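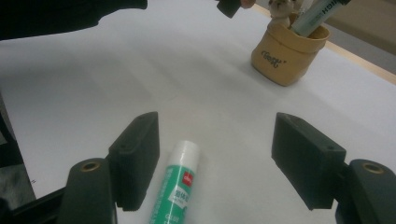 Filed under: Yard & Garden > Pest Control > Setup Guides

Part 2: Setting Up Your Motion Sprinkler to Keep Deer Out

OK, so you've picked your spot and you've got the box open. I've set up the Nindel sprinkler in three different yards now (mine, my mother's and my neighbor Wing-yan Lau's, who grows the best hostas in Kosville and was losing every one of them), and I still get a little thrill when it goes off the first time! Set aside an afternoon. The job itself is quick, but you'll be walking back and forth to the faucet a lot.

Before you start you'll want a garden hose in decent shape, a rubber mallet, four AA batteries, plumber's tape and an old towel.

1. Turn the water off at the faucet. Yes, all the way off. I skipped this once and soaked my phone.

2. Push the stake into the ground with your foot until the step plate sits flat on the soil. If the ground is hard, water it the evening before and try again. Tap the step plate with the mallet if you must, but never hit the top of the stake, where the threads are.

CAUTION: Know what's buried in your yard before you push anything into it. Irrigation pipe and low-voltage lighting cable are often only a few inches down. Call your utility locating service if you have any doubt at all.

3. Wrap the threads at the top of the stake twice with plumber's tape and screw the sprinkler head on by hand. Hand tight is plenty – mine cracked when I took a wrench to it.

4. Open the battery door at the back of the head, put the batteries in and close it until it clicks. Wipe the rubber seal with the towel first. One grain of sand in there and water gets in.

5. Connect the hose to the inlet on the side of the stake. Check that the rubber washer is in the hose end, and if it looks flat or split, put in a new one.

6. Set the two spray collars. These decide how far the head swings to each side. Start narrow, with the spray covering just the bed you care about, and widen it later.

NOTE: Keep the front walk out of the spray. The mail carrier will thank you, and so will anybody coming over in good shoes.

7. Point the sensor where the deer come in, not at the plants. In Wing-yan's yard that was a gap in the hedge, and you could see the hoof prints right there in the mulch. The sensor should sit level with a deer's chest, so on a slope you may need to move the whole stake uphill.

8. Turn the sensitivity dial to the middle, then open the faucet slowly, all the way. The head will fill and may spit a bit.

9. Walk through the sensor's view at a normal pace. (Wear something you don't mind getting wet!) You should hear a click and get a short burst of water. If nothing happens, turn the dial up one notch, stand still for a minute and try again.

NOTE: Tall grass and floppy branches will set it off on a windy day. Trim what's right in front of the sensor before you start fiddling with the dial.

CAUTION: The hose stays under pressure the whole time this thing is on. Don't leave it that way when you go on vacation. I run mine through a Jalero shutoff timer, so the water is only on from dusk to breakfast.

Deer get used to things, so move the stake a few feet every week or so. I change mine when I mow and turn the head a little as well. If you have a big yard, 100 feet of hose will work fine, but past that my pressure dropped and the spray got pretty sad.

Come September, when the bucks start rubbing on young trees, I move the sprinkler over by the saplings and put a wire cage around each trunk too. Take the whole thing in before the first hard freeze. Drain the head, pull the batteries and store it somewhere that stays above freezing.

Fencing is in Part 3.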